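Grasp planner rejects almost everything once it gets near a rim (sim)
Posted by Nii Baidoo, 2/9/25
Tags: grasp planning, simulation, perception

Hi all, stuck on this for days. Running Ladadora as the planner in sim, with Cirkel doing segmentation from the wrist view. Open containers are the problem. It samples 600 grasps per object, and for a steel cup sitting on the pegboard 3 survive the collision check. Sometimes none. Same settings on a solid block, no trouble at all.

Wrist view with the cup at the upper finger, which overlaps the inside of it:

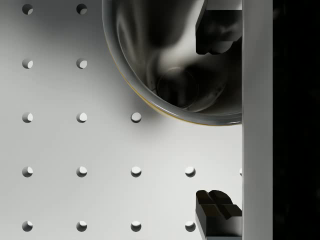
Log says "finger_inner in collision with target" for nearly all the rejects. I tried shrinking the finger mesh, which helps the numbers but then it plans stuff that clearly clips the wall. Depth on the shiny inside looks noisy too, and the holes in the board show up as little pits in the cloud.

What I've already checked:

Camera to hand transform, redone twice
Friction set the same for every object
Whole work surface loaded into the planner, wide view here

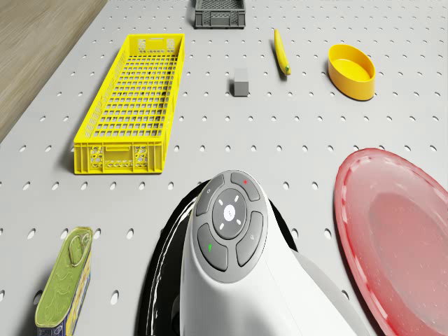
Planner seed fixed so runs are comparable

Is this a mesh thing or a perception thing? Any pointers welcome.

Youssra Gaber
Mesh thing, I'd bet money. Ladadora wraps every target in a convex hull by default. So your cup is a solid plug as far as the collision checker knows, and any finger going inside the rim gets thrown out. Crates, bowls, dishes, all the same. Solid block is fine becuase its hull is just the block.

Turn on convex decomposition for the targets. Then look at the collision meshes — not the visual ones — and make sure you can see down into the cup. Set the finger meshes back to full size after. Start with a coarse split and go finer if the rim comes out lumpy.

Board holes: fit a plane and drop whatever falls below it. Don't bother modeling them.

One more thing, check self collision on the wrist. We had a link overlapping its own collar in the model and it ate half our plans before we noticed. Side view from your sim or similar will do, look at where the white link goes through the ring
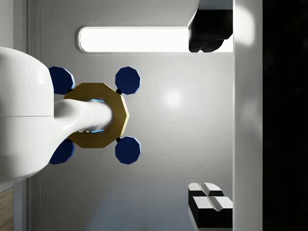
and if the two collision shapes overlap at rest, add that pair to the ignore list. Only that pair. I've seen people switch off self collision for the whole arm and then wonder why the elbow goes through the base.

Craig Gunn
had same problem. bumped samples to 3,000 and it went away mostly. slow though

Mostafa Zaki
Craig's way works but you're paying for it every cycle. Do what Youssra said first. Also for the shiny cup, don't feed raw depth to the planner while you debug — use the object pose straight from the sim. If rejects drop with the true pose you have a perception problem on top of the hull one. Onishi has a switch for this under sensor overrides, no idea if your setup has it.

Nii Baidoo
Hull it was. Decomposition on, full size fingers, cup gets plenty of side grasps now. Link pair was overlaping too, added it. Still have to try the true pose test, depth inside the cup is still junk.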